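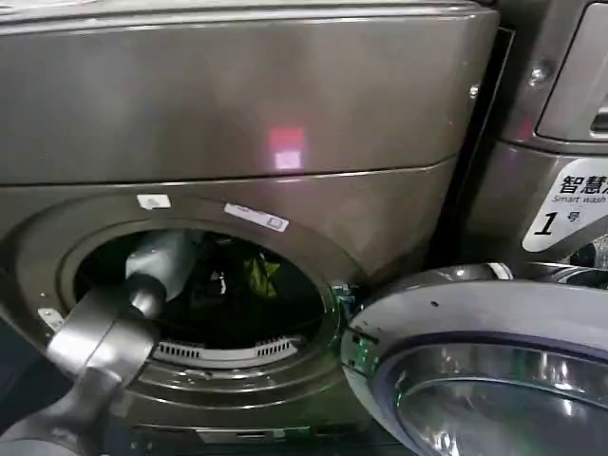 Mrema gating

Mrema gating is a method in robot learning for deciding, moment by moment, how much a robot arm should rely on its head camera and how much on a camera mounted at its wrist. It was developed at the Nirberg robotics laboratory for tasks in which the hand has to go inside something: a washing machine drum, a deep shelf, a mail sack, an oven. The method takes its name from the Mrema score, a single number computed for each camera view that estimates how useful the view is for the next short stretch of movement.

The idea is simple enough to explain in a sentence, and that is a large part of its charm. When a view can predict what the hand is about to do, trust it; when it can't, turn it down. What surprised many readers of the first report was how far this one rule went on a job as messy as pulling clothes out of a washer.

Contents
1 Background
2 How it works
3 Training data
4 The drum task
5 Results
6 Wandering views
7 Variants
8 Limitations
9 See also

Background

Most two-armed household robots carry at least two kinds of camera. The head camera looks down over the work area and sees the arm, the machine and whatever is near it. The wrist camera rides along with the hand. It gives a close view of the fingers and of anything between them, and it moves every time the arm does.

Early learned controllers simply fed all views into one network and let training sort them out. This works well on a tabletop, where both cameras usually see the object. It works less well with containers. As the hand passes the rim of a drum, the arm starts to cover the opening in the head view, and the dark inside hides most of the laundry. The wrist view has the opposite problem. It is at its best inside the drum, but on the way there it may be aimed at a wall, a door or the ceiling.

Networks trained on mixed views often learned shortcuts from this. A controller might tie "begin reaching" to a poster or lamp that happened to be in the wrist view at the start of every training run. Move the robot to another room and the shortcut breaks. The Nirberg group called this "background borrowing", and the term has stuck.

How it works

A controller with Mrema gating has one image encoder for each camera, a small scoring network, and an action network that produces the arm and finger movements.

The scoring network is trained first. It looks at one camera view, plus the current joint positions, and tries to predict how that same view will change if the arm carries out the next short piece of a recorded movement. It is then asked to do the reverse: given the view before and the view after, work out what movement took place near the target. The Mrema score comes from comparing the two. A view of a blank wall is easy to predict forward but says nothing about the target, so it scores low. A view of fingers closing on cloth is harder to predict forward, yet it tells a great deal about what the hand did, so it scores high.

The scores are turned into gates between zero and one. Each gate multiplies the features of its camera before they reach the action network. A gate is never allowed to drop fully to zero during training, which keeps the action network from forgetting how to use a camera that is quiet for long periods.

One lovely detail is that the gates are smoothed over time, using a window of 15 control steps. Without smoothing, the gates flicker when a highlight slides across a shiny door or a sleeve flops in front of the lens, and the arm shivers along with them. With smoothing, the handover from head to wrist looks almost like a person leaning in for a better look.

Training data

The reference data set is called Ernex. It holds 443 recorded episodes of a teleoperated arm reaching into front-loading washers and taking items out. Each episode has synchronized head and wrist video, joint positions and finger positions. No labels are needed for the scores, which come entirely from the recordings.

Episodes in Ernex are deliberately untidy. Some start with the arm near the open door and others with the arm raised or turned away. Loads include single socks, knotted shirts, towels and bulky jackets. Dark clothing was given extra room in the set, as it tends to melt into the shadow of the drum when seen from the head camera. A few episodes contain failed grasps that the operator went on to fix, and these have proved very handy for later work on recovery.

The collection guide that comes with Ernex asks operators not to correct their starting pose to "give the wrist a nice view". That instruction is short but matters a lot. The whole point of the gate is to cope with views that are not nice.

The drum task

The drum task is the standard test for the method. The robot stands before an open front-loading washer and has to bring out every item without touching the rim hard enough to trip a force limit. It is scored in phases:

Approach. The hand moves from its starting pose to the mouth of the drum. The head camera normally leads here.
Entry. The fingertips cross the rim. The gates usually start to trade places in this phase.
Search. The hand moves inside the drum until the wrist camera has cloth in view.
Grasp. The fingers close on the item.
Exit. The item is drawn out past the rim and the door.

Entry is the phase that researchers watch most closely. Washers are full of things that make it tricky: brushed metal that throws back colored light, glass doors that bulge toward the arm, and a dark opening right where detail is wanted. A door that swings to one side also limits the angles from which a second arm could help.

A separate suite, Vercombe, was built to test how well a controller carries over to new rooms. It uses the drum task in six rooms that do not appear in Ernex, among them a self-service laundry, a hallway closet and a lab corner with bright windows. Vercombe does not change the washer or the load between rooms, so any drop in performance can be traced to the surroundings.

Results

The first report compared Mrema gating with the same controller with both gates fixed fully open. In the training room the two did equally well, which the authors took as a sign that the gates cost nothing when conditions are kind. The gap opened up on Vercombe. The plain controller often hesitated at the start of the approach or reached toward the wrong part of the machine. The gated controller kept its behavior in all six rooms, and its remaining failures were mostly slipped grasps during exit.

The gate traces are fun to read in their own right. Plotted over time, the head gate begins high, sags as the arm covers the opening, and climbs again on the way out. The wrist gate does the reverse, with a sharp rise as cloth comes into view. Nothing in the training tells the network that a washer has an inside and an outside, yet the crossing point of the two curves lands very close to the rim.

Later work found the same crossing in other containers. On mail sacks it comes earlier, as the soft opening folds around the wrist. On open shelves it is weak or missing, and the head camera stays useful nearly to the end.

Wandering views

A wandering view is a wrist image taken while the hand is turned away from its target. The term covers anything from a slight tilt to a camera aimed at the far side of the room. Such views are common, especially between attempts and when the arm is lifted clear of a door.

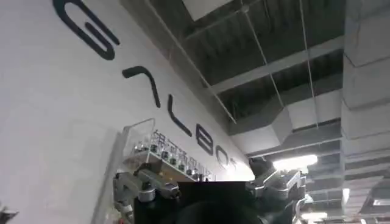
A wandering view from a wrist camera: lettering on a white wall, a clear display case and ceiling ductwork, with the gripper's fingers along the bottom.

Wandering views are the hardest test for a gate, and also the most interesting one. They are often rich in detail. Big letters, lamps and beams give an encoder plenty of crisp edges to hold on to, so a gate based on sharpness or contrast would open wide. The Mrema score reacts differently. Letters on a wall shift in a regular way as the wrist turns, which makes them easy to predict forward, and they carry no information about contact with the laundry. The gate therefore closes down until the hand comes around again.

The fingers themselves cause a small complication. They are in nearly every wrist image, even in wandering views, and their opening and closing is closely linked to the recorded movement. In an early version this kept the wrist gate half open at all times. The fix was to mask out the finger region when computing the score while leaving it in place for the action network.

Variants

Several variants are in use. Slow-gate training holds the gates fixed for the first part of action training and then lets them move, which helps with small data sets. Patch gating computes a score for each region of an image instead of one per camera, so a wrist view showing half drum and half ceiling can be used in part. It is more costly to run but does better during entry, when views of that kind are frequent. A third variant adds touch sensing as another gated input. Its traces show the touch gate rising just after the wrist gate, as one would hope.

Limitations

Mrema gating chooses between views but cannot repair them. If the head view is covered and the wrist view is dark, both gates fall and the controller has little to go on. Most systems respond by slowing the arm.

The score also depends on recorded movement, so slow or jerky teleoperation gives noisy scores. Loads that shift on their own after a grasp, such as a heavy wet towel sliding down the pile, can fool the forward prediction and open a gate too far. Finally, the method has been tested mainly on openings wide enough for the whole hand. Narrow containers, where only one finger may fit, remain an open and rather exciting area.

See also

Background borrowing
Ernex data set
Hand-eye calibration
Teleoperation
Vercombe suite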